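# Drellow Fingertip Set, Narrow – Field Notice and Revised Operating Limits

**Part no.** 254-N
**Fits:** Plindmont two-finger parallel-linkage gripper, wrist mount
**Status:** In stock. Sets shipped before February need the check described below.

The Narrow set is intended for household tabletop work: cards, small toys, remote controls and similar items lying flat on a hard surface. Tips are supplied in pairs with screws and a torque card. Bellini pads are sold separately and do not change the limits on this page.

## What went wrong

Between firmware 3.1 and 3.3, the gripper controller could report a completed grasp when the tips had closed on nothing, or when they were pressing down on the object from above. Both conditions stop the motor, and the controller treated any stop inside the closing window as contact. The arm then continued to the lift step.

Two results were reported:

- **Empty lift.** The arm raises and travels with no object held. No damage, but the task log shows a success.
- **Press-down fault.** The tips load the object against the table. With long, thin objects such as remote controls, downward force reached 338 N on our test bench before the arm's own collision limit tripped. One customer reported a cracked battery cover.

The fault is more likely with dark, glossy objects under dark fingertips. The wrist camera has little contrast to work with there, and the height estimate can be low by several millimeters.

## Affected units

Of 285 sets returned for inspection, 4 also had a worn left pivot screw. Wear at that point lets the tips close out of line and makes a false stop more likely. It is a separate defect and is not corrected by firmware.

## Required actions

1. Stop unattended operation until steps 2 to 5 are done.
2. Update the controller to firmware 3.4 or later.
3. With power off and the arm braked, move each linkage arm by hand. Any side play at a pivot means the set must be replaced.
4. Set the downward force limit to 40 N in the Noso task file. The older default is kept after an update and must be changed by hand.
5. Run the empty-close test ten times. Every cycle must report "no object."

Do not place a hand between the tips and the table while the controller is in a paused state. Firmware 3.1 to 3.3 may complete the closing motion on resume.

## Known limits after the update

The press-down check works on hard tables only. On cushions or folded cloth the force rises too slowly to be caught in time, and the set is not rated for picking from those surfaces. Cards lying flat remain difficult – expect repeat attempts, and log them as failures if the card has not left the table.

Replacement sets are shipped free of charge against the old pair. Send the serial number and the last task log to Latrice Whitlock, product safety, at the Drellow service desk. Logs cleared before the update cannot be recovered.

## Living room work area 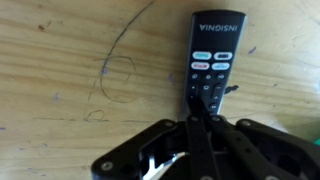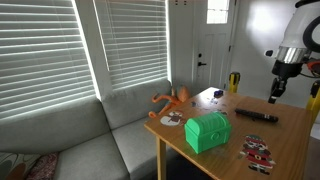
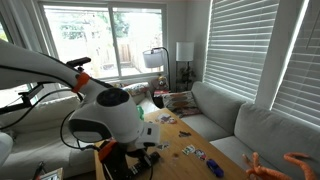
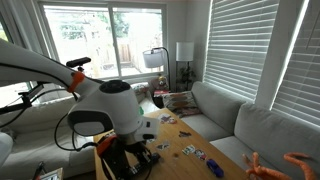

*Fourth view: gripper over the coffee table, fingertips just above the surface.*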